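Tandley Bench Skills Project
Progress report to the Stedach Fund, second reporting period
Prepared by Annag Buchanan, project lead
Thu 18 August

1. Purpose of this report

The report covers work on the liquid handling module, the second of the modules supported by the grant. The module deals with pouring, transferring and racking small volumes of colored liquid at a bench. It is intended for people who are new to laboratory work and have no access to a teaching lab.

2. Work completed

The practice bench has been set up in the Trodolov Room and is in regular use. It consists of a white table enclosed on three sides by white wall panels. The panels were chosen over the gray partitions proposed in the first report, which made small volumes of yellow liquid hard to read at arm's length. The change was agreed with the fund in advance and was met from the furniture line.

The task set now contains 16 bench tasks, of which 12 have been written up in full and tested. The remaining four involve two or more transfers in sequence and are still in draft. Joris Van Loon is revising the wording of the steps so that each vessel has one name throughout. In the earlier draft the same item was called a beaker, a jug and a cup on a single page.

A total of 158 practice runs were logged in the period. Each log entry gives the task number, the starting layout, the colors used and the finishing layout. Entries without a finishing layout were excluded from the total.

3. Materials

All liquids are water with food coloring. Vessels are plastic. The stock list was shortened after the first period and sizes that duplicated each other were withdrawn. Spending on consumables stands at 2000 against the approved budget line, with no further large order expected before the end of the grant.

Spillage was recorded for the first time. Most of it took place when a tall tube was emptied into a wide vessel from too great a height. The written instructions now give a starting height for the pour and ask for the receiving bowl to be set down before the tube is picked up.

4. Bench layout

The current layout keeps the rack near the center of the table and the pouring vessels to the right of it.
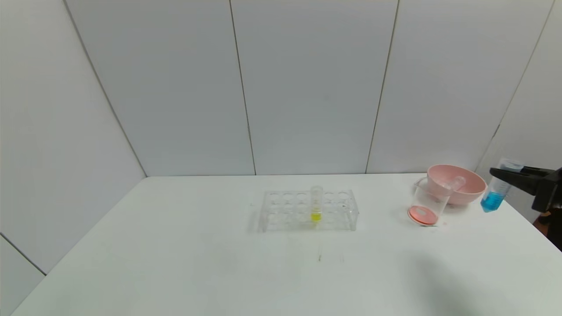

Photo: Ásgeirsdóttir / Tandley Bench Skills Project

The clear rack holds one capped tube with a little yellow liquid. The pink bowl and the measuring beaker stand close together on the right, with the tube of blue liquid angled toward the bowl. Spacing between the bowl and the beaker is under review, as the two overlap when seen from the front. Floor marks for the table legs will be added so that the position of the table can be restored after cleaning.

5. Open items

The four draft tasks are to be completed and tested. Replacement caps are on order. The color chart needs reprinting, as the pink and the red on the present version are too close to tell apart under the room lights.

No change to the end date is requested. The next report will include the full task set and a final stock list.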